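Best way to clean a speckled beige countertop?
Asked 2021-06-04, 359 views

We have a pale beige top with a fine speckle in the laundry room. Crumbs and dust don't show on it until the light comes in low. What do you wipe it with?

2 answers

Dish soap and warm water, then a dry cloth. I don't use sprays on mine.

Clear everything off first, including small stuff. Gray bits are the ones I miss on a surface like that.
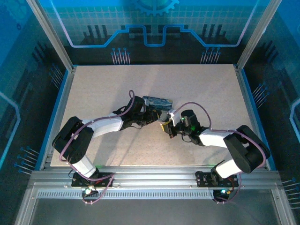
Wipe from the back edge to the front and rinse the cloth halfway. I've done it this way since February and have no streaks.

Was this helpful? Yes (12)

vinegar works for me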